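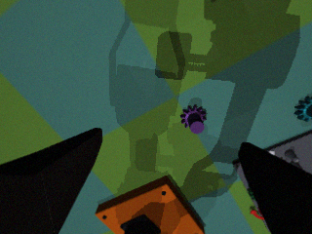 Clotley Service Year: Your Questions

Who can join?
Anyone who has finished college or a trade program and is under 30 when the year starts. We take 200 members each October, and we love getting people from every kind of course!

Do I get to choose where I'm posted?
You can list three districts. Most members from the last intake went to Skarkard or Villero, where the schools are always asking for more hands. Shuzhen Hao does the matching herself and reads every form (yes, all of them), so tell her what you'd really like to do.

What does the allowance cover?
It's 2,445 a month, paid on the last working day. Housing is separate and already taken care of. Bus fare inside your district is free with your member card.

Can I switch districts partway through?
Yes, once, after your third month. Ask your district lead for the blue form. Sudheer Achari moved from Villero to Shenoy last year and ended up starting a reading club there that now has 70 kids in it – we're so proud of that one!

What if I get sick?
Call your district lead first, then see the clinic on your welcome sheet. Sick days don't add time to your year unless you miss more than four weeks.

Do I need vaccinations?
Bring your record to orientation and the nurse will go over it with you. Anything missing can be done the same morning.

Who do I talk to before applying?
Styliani Politis answers the phone from 9 a.m. to 1 p.m. and is happy to chat about any of it.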